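Comparing Two Sets of Gripper Fingers on a Patterned Table

I love this test, and you can do it in one evening! We ran it on the Vollness fingers first, then the Pralow set, same arm and same wrist camera.

Start with the table clear and the gripper wide open. Park the arm so both fingertips sit low in the wrist view and the far edge of the table is still in sight. Save that pose, because every run begins from it. 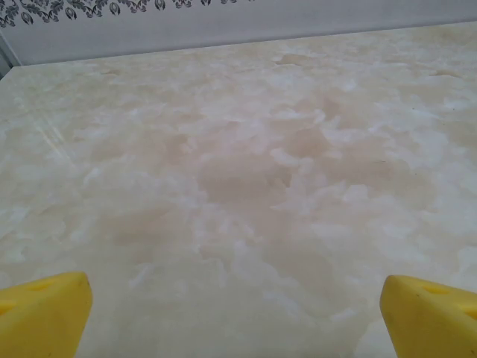
Riaan Le Roux wrote in to say he'd do the first passes on plain gray card, and only move to a marbled top once the numbers settle. Glossy surfaces threw off his exposure more than the fingers ever did. Good tip, and I've added it as a warm-up.

Next, lock the exposure and white balance. Bright yellow fingers against cream are easy to pick out, but auto settings can drift between runs and spoil the comparison.

Now close and open the gripper 20 times with nothing in it, saving one picture at each full open. Check that the tips come back to the same spot. Then put down a small block, do 15 picks, swap fingers and repeat (recalibrate the open width first!). My Dlamini controller needs a restart after the swap.

Log misses by hand. The logger skips some.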